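So I've gone and put money into a community solar bond. My first ever investment that isn't a savings account, and a few of you asked how it works, so I'm doing a thread 🧵
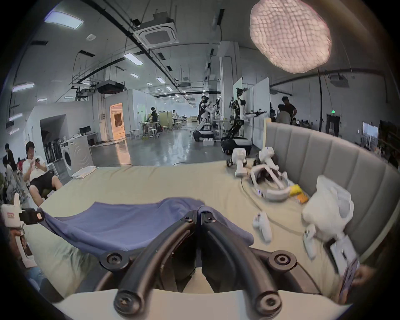
## 1/

The bond is for Hulport. The plan is panels on the roofs of the old Hallon bus depot and the swimming baths next door. The council leases out the roofs, the energy co-op borrows the money from people like me, and the baths buy the power at a fixed price.

## 2/

Minimum was £60, which is what got me reading past the first page. I'd always assumed you needed thousands. I put in a bit more than that in the end but I'm not telling you how much, my mum reads these.

## 3/

It's a LOAN. I want to say that loudly as I got it wrong for about a week. I don't own a slice of a solar panel. I've lent money, they pay me interest twice a year, and at the end of 10 years I should get the original sum back.

## 4/

"Should" is doing some work there. It isn't covered like a bank account is. If the co-op goes bust I could lose the lot, and it says so in bold on page 2 of the offer document. Please read page 2!

## 5/

I went to the evening Q&A in October, in the upstairs room at the library (freezing, bring a coat if they do another one). Saodah Yusof from the co-op did most of the talking and she was great — no slides, just answered whatever people threw at her.

## 6/

Best question of the night came from a man at the back who wanted to know who checks that the money really goes on panels and not on, say, a nice new office. Answer: it sits in a separate account, and an outside firm called Yeoh signs off each payment before it leaves.

## 7/

They also have to publish a report every year with how much power got made and what it was sold for. I asked if it would be in normal English. Saodah laughed and said she'd try.

## 8/

At the time of the meeting they had 1,257 people signed up, mostly small amounts. The Tirnitz estate had more names on the list than any other part of town, and I was weirdly proud of that given I only moved there in spring.

## 9/

Things I still don't love: you can't get your money out early unless you find somebody to take the bond off you, and there's no proper market for that. So it's money I've decided to forget about.

Also the online form timed out on me twice, and both times I had to type my bank details in again from scratch.

## 10/

A couple of people have asked if they should do it too. I don't know your bills! I'm a person with a phone and a spreadsheet. If you've got debts on a card I'd sort those first, that's what I did.

## 11/

Offer document is on the co-op's site under "Invest", and there are paper copies on the front desk at the baths. First interest payment is due in April, I'll post what lands.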